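Call for participants: Does a faster computer make your workday shorter?
Posted 20 Aug 2021

Skelier is looking for 30 office workers in the Skornetside area to take part in a study of slow computers and lost time. We doubt most of what has been written on this subject, and we would like to meet people who doubt it too.

You have probably heard the claim. An old machine costs an employer so many hours per worker per year, and a new one pays for itself by spring. The numbers nearly always come from a survey in which people were asked to guess how long they waited. People are poor at guessing how long they waited. They are worse when the person asking has a computer to sell them. 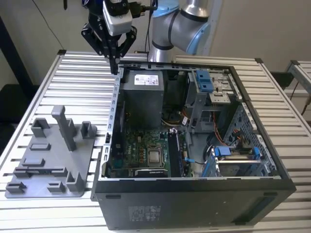 Nesrin Toprak wrote to us after our first notice in March to say that her office replaced every desktop on the floor and she still goes home at the same time, because the extra minutes went straight into more email. We have several letters like hers. Letters prove nothing much either, so we are going to keep time logs.

What you would do

You keep a paper diary at work for 3 weeks. Each time the computer makes you wait long enough to notice, you write down the time, what you were doing, and what you did instead. Coffee counts. Staring counts. You do not install anything, and we do not want access to your files or your screen.

Half of the group will have more memory fitted after the first week. The other half will have their machine taken away for the same length of time and returned exactly as it was. You will not be told which half you are in until the end. Some of you will guess, and we will ask for your guess, since a person who believes the computer is faster may well report that it is.
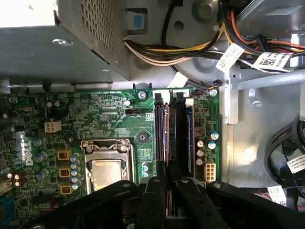 Fulgencio Casado thinks this is the weak spot: "Anyone who opens a big spreadsheet will know by lunchtime which group they got." He may be right. If he is, we will say so in the report.

Who can apply

You work at a desk at least four days a week on a desktop computer your employer owns, and your employer will sign our form. We can't take home workers or people on laptops this time. If you work in IT, please sit this one out.

What you get

A flat payment of 511 dollars, made in 2 parts, whether your diary is full or nearly blank. No prize draw, no vouchers. You also get a copy of the results, including the dull ones.

To apply, write to Marites Layug at the Skelier office, Pascual Building, and tell us what you do all day in a paragraph or so. Please leave out your opinion of your computer. We will ask for it later.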